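4.2 Folding, sorting and the keeping of clothes at home

When we first drew up our questions for the Grevwood households, we had expected that people would talk mainly about washing, and that whatever came after it would be mentioned in passing, if at all. We were quite wrong about this, and happily so. Again and again our hosts steered us away from the machine and towards the bed, the chair or the top of the stairs, where clean clothes wait to be put away, and it was there that the longest and fondest conversations took place. One retired bus driver spent most of a morning telling us how her mother had folded pillowcases, and we were very glad to let her.

Earlier writing on the subject, and we are thinking above all of Jeon's study of shared flats, treats the bed as a spare table that is used when nothing better can be found. Our own households spoke of it with a good deal more warmth. A bed is wide and soft, it is close to the drawers, and a jumper can be laid out flat on it with both arms spread. 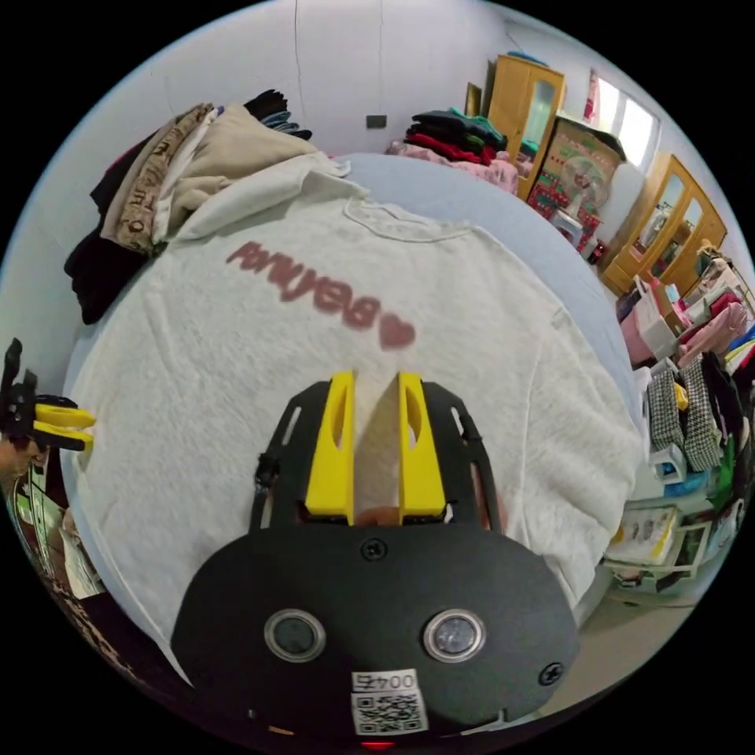 Several people also told us that the bed sets a kind of deadline, as everything on it must be gone before anyone can sleep. We came to call this the bedtime rule, and it was kept surprisingly well, even in homes with small children – though in two of them the whole pile was simply moved to the floor and brought back in the morning.

Tops with printing on the front deserve a word of their own. Khải Lò, who carried out most of the August visits and has a great deal of patience for this sort of thing, noticed that people held firm views on whether the print should face up, face down or be hidden inside the fold. Those who folded it inside spoke of cracking and fading, while those who left it showing wanted to find the right top quickly on a dark morning. Neither group, we should add, had much time for the other.

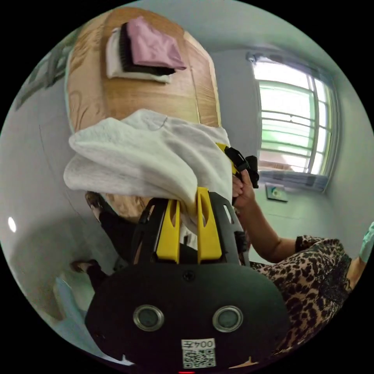 Figure 3. Yellow gripper fingers on a black slotted frame.

It would be a pity to leave the matter there without saying something about age. Our older hosts had mostly learned to fold from a parent or an aunt, and could often name the very room in which they were taught. The younger ones had picked it up alone, or from a flatmate, and were inclined to apologise for their results before we had seen them. We return to these apologies in Section 5, where we set them beside the diary entries.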